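Session 4 – House rules for the two-arm bench

I promised to write up what we went through at the end of last session, so these are my notes with the bits I forgot to say put back in. If you missed it, read the whole thing before your bench slot in February, and come and ask me if any of it sounds odd.

There are proper safety standards for industrial robots and you'll meet them in the second half of the course. They're long, and they cover things like guarding, stopping times and who signs what. What I'm on about now is smaller and more everyday: how we behave at our own bench, with two arms and something flat lying between them that you'd rather not break.
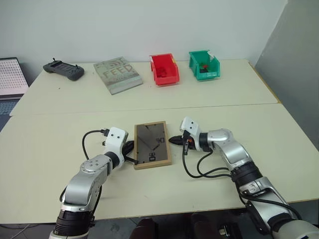
So, rule one. Before you enable either arm, say out loud what it's going to do. I know it feels silly. Pallavi Tomar taught me this when I was starting out at Irnley, and I've done it ever since – you'd be amazed how often saying "left arm closes first" makes you notice you've set up the opposite.

Rule two is about speed. We run at 15 per cent for the first go of any new routine, whatever it did in simulation. If the first go is clean, do it again at the same speed. Then you can talk to Kuldeep Vashisht about turning it up.

Rule three, the arms take turns unless the task really needs both. When it does need both, one person watches each side and either of them can call a stop. You don't have to justify a stop! Call it, everyone pauses, then we chat about why. I would much rather have 10 needless stops in a morning than one person who wasn't sure and kept quiet.

Rule four: anything with a glossy face gets treated as if it were glass. Grip it by the border, keep the fingers off the front, and choose the lowest grip force that holds. Watch for glare too, as a reflection can throw off your vision code and you'll spend an hour blaming the wrong thing.
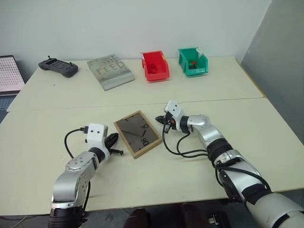 Photo: Aarti Kanaujia

Rule five, keep the working part of the table for the job. Bins and books live at the back, by the wall, and they stay put between runs. If you move one, write it in the log, even if it's only by a hand's width. The same goes for laptops, which belong off to the side where an elbow joint can't swing into them.

Cables next. Look at the loops near each wrist before you start and trace them with your eyes through the whole move. Ask yourself where the slack goes when the wrist turns. Ashok Tyagi has a good worksheet on this and I'll bring copies.

Last one, the log. Date, initials, routine, speed, anything that surprised you. Please don't write "fine". Our log is up to entry 394 now and the useful ones are the moany ones.

For next time, pick one rule and write half a page on how you'd check that people were following it.

Contact: Pramila Saxena, Bhatia Building, room 855 | © Course team | Back to top

Related notes
Session 3 – Grippers and grip force
Session 5 – Reading a risk assessment
Worksheet – Cable slack and wrist turns
Reading list – Standards for shared workspaces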